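筒形容器の陳列は、袋物の陳列とは別の規則で動く。円筒は横倒しになると転がり、棚の前縁で止まらなければ床に落ちる。小売什器を扱うヒタリ(Hitari)の試験売場では、成形ポテトチップスの筒を袋菓子と同じ棚に置き、補充と整列の手順を3種類の棚割りで比較している。

比較の対象は、直立一列、直立二列、前縁に対して斜めに寝かせる平置きである。直立は占有面積が小さく、在庫の把握も速い。欠点は重心の高さにあり、奥の一本を抜く際に手前の列を倒しやすい。平置きは転倒の問題がない代わりに、筒どうしが重なり、ラベルの向きが揃わない。

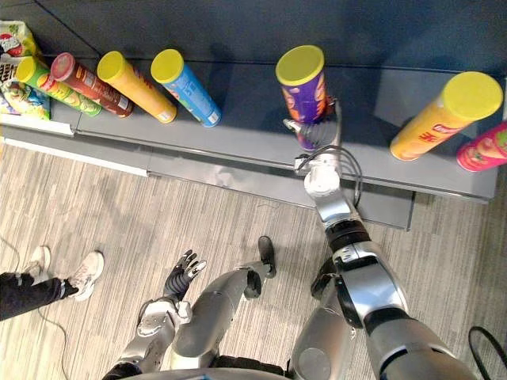 バフマン・ソルタニ
売場設備担当ライター

灰色の棚板に、寝かせた筒と立てた筒が混在している。緑、暗い赤、橙がかった黄、水色の筒は傾いて横たわり、中央付近の紫の筒は直立する。左奥には袋菓子が3点。黄色い蓋が多く、蓋の色だけで品種を分けることは難しい。識別は胴の色に頼ることになる。

整列の手順書は、袋を先に端へ寄せ、次に筒を起こすと定めている。筒を起こすときは胴の下半分を持つ。蓋は持ち手に使わない。紙筒の胴は側圧でへこむため、握りは滑らない範囲で最も弱くする。起こした筒は底面を棚板に密着させてから手を離し、最後に胴を回してラベルを正面に向ける。

棚割りを設計したスダベ・ナジャフィによれば、筒の間隔は指が入る幅を基準に決めた。詰めれば本数は増えるが、隣に触れずに一本を抜くことができなくなる。試験売場では184回の補充を記録し、うち14回で隣接する筒の転倒があった。いずれも直立二列の配置で、奥の列に手を入れた際に起きている。

前縁の立ち上がりについては検討が続いている。高くすれば落下は減るものの、寝かせた筒のラベル下部が隠れる。プリルコト(Plirkoto)製の仕切り板を併用する案もあり、11月の改装で直立一列の区画に取り付ける予定である。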